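What I Keep in the Kitchen Drawer for After a Fender Bender

My husband laughs at the drawer. It's the one left of the stove, where normal people keep takeout menus, and I've turned it into our car accident drawer. He stopped laughing in June, when a pickup slid through a stop sign and into my passenger door, and I had every single thing I needed by the time the kettle boiled.

So, a few tips from a person who has now done this twice (lucky me!).

Keep a cheap spiral notebook in there with a pen clipped to it. The night of the crash, sit down at the table and write out the whole thing in your own words. Which lane, what the light was doing, what the other driver said when he got out. I wrote four pages. By the following week I'd already mixed up two of the streets, and I was so glad I had those pages to go back to.

Then start a pain page at the back of the same notebook. One line a day is plenty. Mine says things like "could not lift the Dutch oven" and "neck bad, slept in recliner." My lawyer, Mebrat Gebremichael, told me those little kitchen lines helped her more than the days when I'd only put a number.

Receipts go in a zip freezer bag, gallon size, taped to the inside of the cabinet door. Pharmacy, parking at the clinic, the 70 dollars I paid for a ride home, the heating pad. Thermal paper fades, so photograph each one before you drop it in. I learned that with my first accident, when half of my receipts had gone blank by the time anyone asked for them!

For the bigger paperwork I use an accordion file from Trekix, but any one will do. My tabs are Police, Doctor, Car, Work and Insurance. I tried the Tiklow app for a while and it was fine, I just like paper I can spread out on the counter while the rice is cooking.

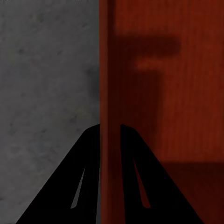

How long should I hang on to the damaged things from the car?

Keep them until your claim is completely settled and your lawyer or adjuster says in writing that you can let them go. That includes a cracked car seat, broken glasses, torn clothes and anything else that got hurt along with you. Put it all in a lidded bin, write the date of the crash on masking tape, and don't wash or repair any of it.

Now, phone calls. The other driver's insurance company may call you fast, and they're often very nice, and they always seem to catch me with my hands in raw chicken. I keep an index card by the phone that says "I'm not ready to give a recorded statement. Please give me your name and claim number." I read it right off the card. Then I write down who called and when.

Read anything that comes with a check before you cash it. My first offer was 557 dollars for the door and my sore neck together, and it came with a release to sign. I very nearly signed it on top of the microwave. The body shop, Alemneh Auto, wanted 700 just to get started on the door, before paint, and I was still going to physical therapy. Wendell Rosenthal at the shop printed me an itemized estimate and that went straight in the Car tab.

A few smaller things while I'm at it. Put a calendar on the fridge just for appointments and keep it after the year is over, it shows how many you went to. Freeze some dinners if your shoulder or knee is acting up, and keep the everyday pans at waist height for a while. Ask for your medical records early, they took ages to reach me. And ask a lawyer in your own state what your filing deadline is, then write it in big red marker on that calendar. Deadlines differ from place to place and I wouldn't trust mine for yours.

I also keep a spare set in the glove box: small notebook, pen, a copy of my insurance card, and a Jodik flashlight with the batteries stored separately. I check those batteries when I change the ones in the smoke alarm.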